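Flat cloth, square edge: notes on a white table cover

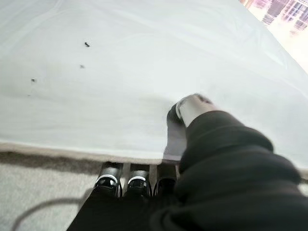

Grirkdale, Oct 12, 2018

A large white cloth is harder to lay well than a patterned one. A check or a stripe tells you where the edge is meant to run. Plain white gives you the hem and the creases, and both have to be read in whatever light the room has. I have been keeping notes on this since March, mostly for my own use, and have now put them in some sort of order.

Start with the front hem. The photo has the usual fault of mine, a hem that runs slightly uneven along the front where the fabric drops over. The band of shadow under it is the best guide to how the drop is going. If the shadow keeps one width from end to end, the drop is even. Where it widens, the cloth is hanging lower or standing away from the edge. I find this quicker than a tape measure for the first pass, and I only get the tape out for the second.

Diagonal creases are a separate matter. Creases that run square to the hem are fold lines, left by the way the cloth was put away. Creases that run corner to corner are tension lines. One corner has been pulled further than its opposite, and the weave has skewed slightly to make up the difference. Smoothing with the flat of the hand moves a diagonal crease without removing it. The correction is to go to the corner it points at, lift the fabric clear of the surface, let it settle and put it down again with less pull.

The point of grip matters too. If the cloth is pinched at the front edge, a small gathered fold forms and hangs below the hem, and the crease travels back from there across the top. One pinch disturbs far more fabric than it holds. For a long straight edge I take hold in two places, a forearm's length apart, and move both hands together. For a small adjustment a single pinch will do, provided the pull is outward and level. Pulling down only lengthens the drop at that one spot, and the hem then has a dip in it that has to be worked out along its whole length.

My order of work at present:

Lay the cloth folded in half along the back edge.
Open it towards the front in one movement.
Set the back hem first and leave it alone afterwards.
Set the front corners.
Correct the front hem between the corners, working from the middle outwards.
Smooth last, with the side of the hand, from the centre to the nearest edge.

I used to smooth before setting the corners, and did everything twice.

Specks. White shows every one of them. There are three small dark ones on the cloth in the photo, and I won't guess at what they are from a picture. The general rule is to lift before you wipe. A dry crumb or bit of grit comes away with a strip of sticky tape pressed down and raised straight up. A damp cloth used too early can turn a loose speck into a grey smear the length of a finger, and then the whole thing is back in the wash. If the tape brings up nothing, treat it as a mark in the fabric and deal with it from behind, with a pad of kitchen roll underneath.

A faint smudge beside a speck needs a closer look before anything is pressed on it. Tape will flatten anything soft into the weave. The corner of a stiff card, slid in low, is better.

Light makes a large difference to all of this. At the bright end of a table the surface washes out and looks perfectly flat when it isn't. At the dim end every shallow wrinkle shows. I now check the bright end by crouching until my eye is nearly level with the surface, where the folds appear again. A lamp set low to one side does the same job in the evening. An overhead light is of little use.

On washing and storage I have less to report. Brahim Ashour wrote to me after an earlier post to say that he rolls his cloths on a cardboard tube and has given up folding. I tried it with the longest one. The square creases went, as he said they would, but the outer turn picked up dust at the open end and I had to make a cotton sleeve for it. The sleeve took an evening. The tube now lives on top of the wardrobe, where it is a nuisance to reach.

Ironing on the table itself works if there is a thick blanket beneath and the surface under that can take the heat. I iron only the fold lines. The shallow wrinkles mostly drop out if the cloth is left in place overnight, and a light mist of water from a spray bottle speeds this up. Too much water leaves a tide mark, which shows on white nearly as clearly as a speck does.

Two questions still open. I don't know whether hem weights are worth the trouble indoors; the clip-on kind leave a dent in the fabric, and sewn-in ones have to survive the machine. I also want to try a thin felt layer under the cloth, to see whether the added friction holds the back hem still while the front is being set. I have 19 days before the table is next needed at full length, so the felt will be tested first.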